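Table Setting

Updated April
By the Household Desk, Wenside Reference
Print this article | E-mail this article

Table setting is the arrangement of dishes, utensils, cups and cloth on a table before people sit down and disturb it. The practice is found wherever meals are shared, and so are arguments over its rules. Most of those rules are younger than their defenders believe.

For much of European history a diner brought a knife, used the common dish and wiped both hands on whatever hung nearest. The fork came north slowly and was mocked as it came, chiefly by people who later bought a dozen. Matching sets followed once factories could turn out plates by the crate, and with matching sets came the fear of using the wrong piece.

Cups

The cup has moved around the table more than any other item. In formal Western settings it stays away until coffee is served, on the theory that guests who see a cup will want something in it. Everyday settings put it at the upper right of the plate, within reach of the right hand and the right-hand neighbor's elbow. White is the usual color for hotel and restaurant cups, a choice credited to good taste and explained by the ease of replacing one.

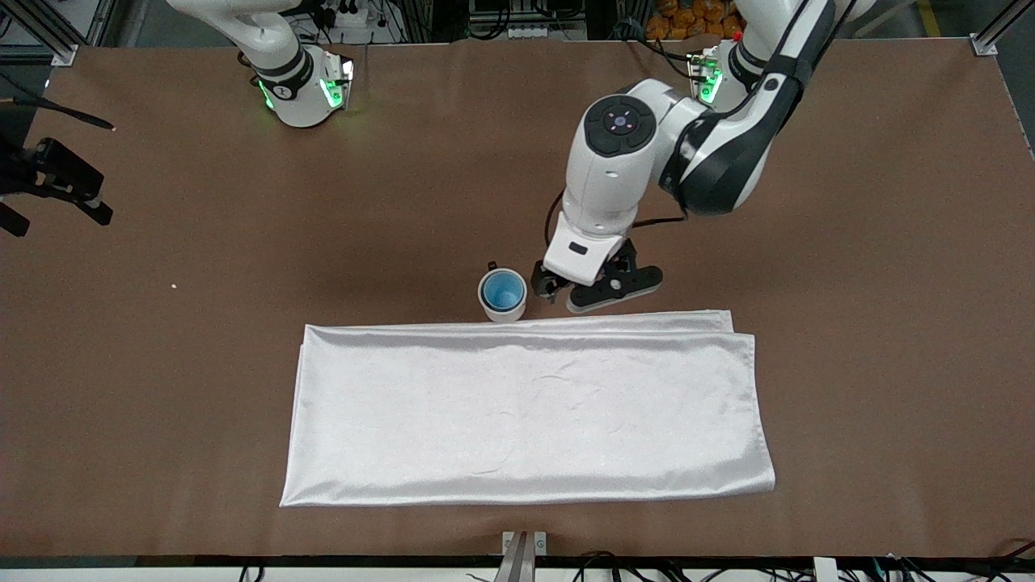

Napkins and Cloth

The napkin began as a large and serious object. Early ones could be the size of a bath towel and were worn over the shoulder or tied at the neck. As forks spread and fingers stayed cleaner, napkins shrank, and the spare effort went into folding them. Printed folding guides of the seventeenth century show birds, fish and ships, few of which anyone could have wiped a chin on without regret.

Linen and cotton remain the practical choices. Satin is popular for weddings and banquets, where it photographs well and absorbs very little. It slips when folded, takes a crease it was not meant to have, and refuses the one it was. 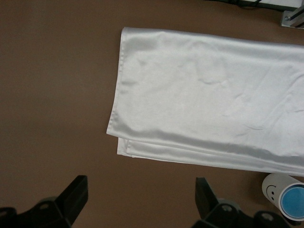
Storage is the less glamorous half of the subject. Long cloths are best rolled on a tube. Most households fold them anyway and iron out the lines an hour before dinner, or set a bowl of fruit over the worst one.

Regional Customs

In Culen, the host traditionally lays the table the night before with the plates face down, to keep off dust and, some say, early guests. The Ollov valley custom of leaving one place unset for the cook is now rare, the cook having generally asked for a chair.

Commercial Setting

Banquet halls treat the matter as one of supply. The Laitinen banquet hall in Wenside seats 400 and keeps 806 napkins, a margin that reflects long experience of weddings. Its staff handbook gives 23 steps for a full formal place. The last is to leave it alone.

See also: Napkin folding; Tablecloth; Tea service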